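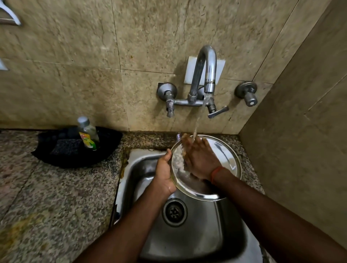 Can a robot learn to wash up by watching you?

Our robotics club says yes. I'm in the club, and I say maybe, one day, if it's lucky.

The project is called Plondano. The idea sounds simple. You record lots of people washing dishes, from up near their eyes, so a computer sees what the washer sees. Then the computer looks for patterns: when the hands do this, the plate does that. Later, a robot tries to copy it.

Ifigeneia Moschos runs the club and she is very keen. She told us we had 49 clips in the first term and would have 109 by December. Great, but is a big pile of clips the same as knowing how to do something? I have watched hours of cricket and I still can't bowl.

What is hard about a plate?

Think about your own hands. One holds the plate and the other rubs it. You can feel a bit of stuck rice with your fingertips, even if you're looking out the window. A video can show rice on a plate, but it can't feel it. The computer gets colours and shapes, and it has to guess how hard the hand is pressing.

Then there's water. It splashes, it's see-through, and it never looks the same twice.

What is hard about a lid?

Shiny things are sneaky. Look into a metal pot lid and you'll find a stretched, wobbly person looking back. 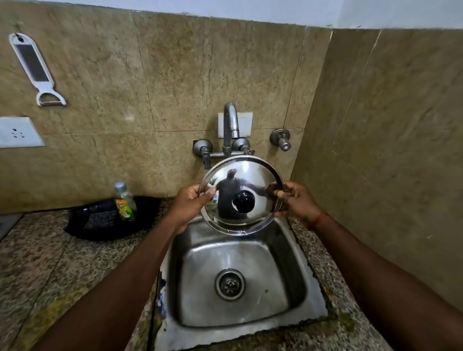 You know that's only a reflection. A computer doesn't know unless it has learnt it, and it could mix up the bendy shape with something real. Dionysis Vlachopoulos, who is in my group, reckons more clips will fix that. I asked him how many more. He's still working it out.

So is it a waste of time?

I don't think so. I've learnt heaps about how tricky my own hands are. But when somebody tells you a robot "can do the dishes", ask them some questions. Which dishes? Whose sink? How many did it drop? Did a person help?

Try it at home

Ask a grown-up first, and use a plastic plate. Shut your eyes and wash it. Now put on thick gloves and do it again with your eyes open. Which was harder? Write down your answer before you ask anyone else for theirs.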